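Packing small: a report on folding and bagging clothes for a short trip
Ermira Petkov, project report, draft 2

Topic: does the way you fold change how much fits in one clear zipper bag. Picked it in September, did most of the work the last two weeks, so some parts are thin. Sorry.

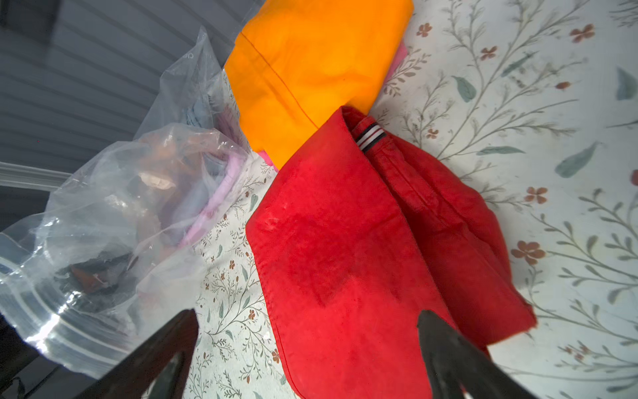
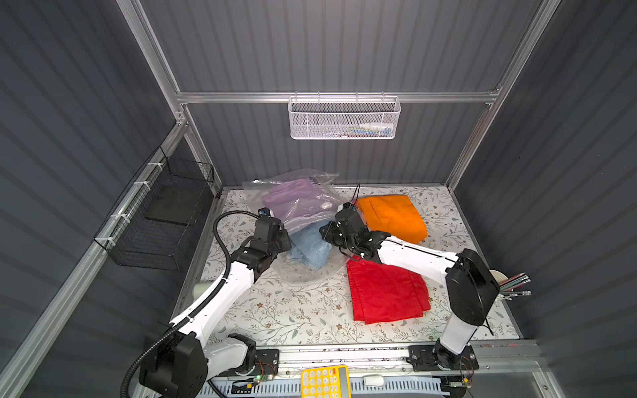
Clothes and a clear plastic bag on the flowered cloth.

Background. Most packing advice says roll everything. My aunt says fold flat. Wanted to check both with ordinary stuff, shorts, T-shirts, a towel, nothing special.

Method. 6 packing rounds, same pile each time. Three rolled, three folded flat. Bag laid down on the table, clothes in one at a time, press the air out with the forearm, close the zipper. Measured thickness at the middle with a ruler and a book on top. Round counted as a fail if the zipper would not close on the first try.

Used two kinds of bag, a Jondach and a cheaper Faltunow. The Faltunow zipper is stiffer — you have to pinch it all the way along or it pops open at the corner.

Results. Folded flat was thinner. Best round came to 94 mm, and that was flat with the towel at the bottom. Rolled was lumpy and left gaps at the sides of the bag. Rolled was faster tho, I got one done in 9 minutes including the towel. One rolled round failed, the zipper split open twice and I stopped.

Creases: did not measure, only looked. Rolled shirts came out a bit better. Shorts no diference that I could see.

Problems. The towel is the whole problem realy. Take it out and both ways fit easy. Also my folding got better as I went, so the later rounds are not a fair match with the first ones. Should have mixed up the order. And the ruler moved.

One source (the Ostine packing booklet) says to fold around a piece of cardboard. Tried it once, not in the results. Edges were neater but the cardboard takes up room.

Still to do
Repeat with a bigger bag
Ask Mac Suibhne if the report can go over 2,000 words, the appendix is long
Fix the table on page 6, columns are swapped
Try the towel on top — only ever had it at the bottom or in the middle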